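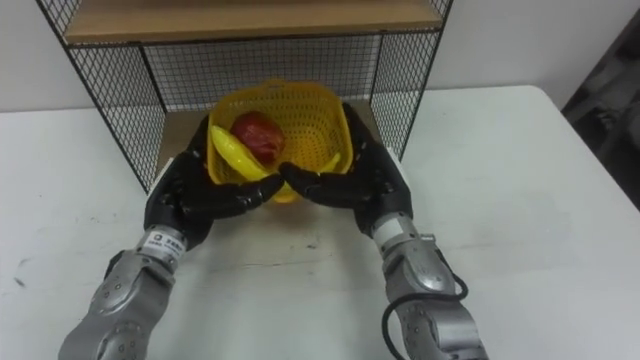 Cesto amarelo no compartimento de baixo da estante de rede preta.

Lista de verificação – música ao vivo no mercado de Gurnutberg
Visita de 12 set. 2018
Preenchida por Sepehr Jafarzadeh
Processo 751

1. Licença de atuação afixada no local
Sim. Está afixada por trás da coluna do lado da padaria, virada para a parede. O regulamento diz «afixada» e não diz «legível», de modo que tenho de dar o ponto por cumprido.

2. Passagem livre junto às bancas (mínimo de dois metros)
Não. Medi com o estojo do acordeão aberto no chão e não chega. Com o estojo fechado chega, dizem-me. Um estojo fechado não recebe moedas, por isso duvido que alguém o feche quando eu me for embora.

3. Cabos presos ao pavimento
Em parte. A fita descola na junta da calçada, no mesmo sítio que já assinalei em abril. Na altura foi-me dito que era uma situação provisória.

4. Nível sonoro na primeira fila de bancas (limite de 90 dB)
Cumpre, segundo o aparelho da Prindis. O certificado de calibração não apareceu. A leitura foi feita durante uma balada, e pedi que a repetissem com o número de encerramento, aquele em que entram as duas gaitas de foles. 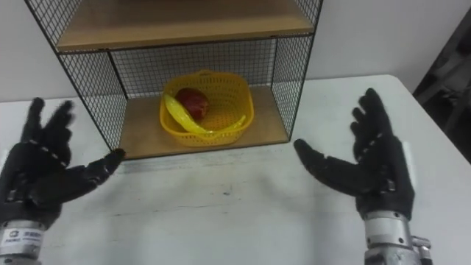
Shahab Rahimi respondeu que o número de encerramento dura pouco e que os vendedores nunca se queixaram do som, só do repertório. Acrescentou que o certificado existe e que o manda por correio. Fico à espera.

5. Amplificador e extensão elétrica
Não. A extensão passa por baixo da banca do peixe, onde o chão é lavado ao longo da manhã. A ficha não tem tampa. Retirar antes da próxima atuação – e retirar não é tapar com um pano.

6. Tenda lastrada
Sim, nos quatro cantos. O saco do canto norte é de batatas. Pesa o que tem de pesar, mas gostava de saber se no fim do mercado ainda lá está ou se foi vendido.

7. Estantes de partituras
Sim, com molas. A do violino abana. O grupo Rondomus lê tudo, incluindo os refrões, e com vento as folhas acabam no corredor. Recomendo um peso na base. Decorar as canções também resolvia, só que não consta da lista.

8. Seguro de responsabilidade civil
Apólice Dehghan n.º 2.118, mostrada no telemóvel. Cobre «eventos em recinto». O mercado é na rua. Pedi esclarecimento por escrito, porque a explicação que me deram de viva voz mudou duas vezes.
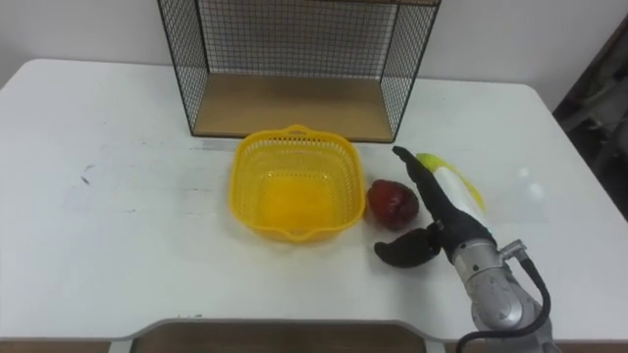 Mesa branca com a estante de rede preta ao fundo.

9. Extintor a menos de dez metros
Sim, dentro do prazo. Encontrei-o atrás das caixas de alface.

Resultado: aprovação condicionada. Os pontos 2, 3 e 5 são para corrigir antes de voltarem a tocar. Os pontos 4 e 8 ficam em aberto até eu ver os papéis.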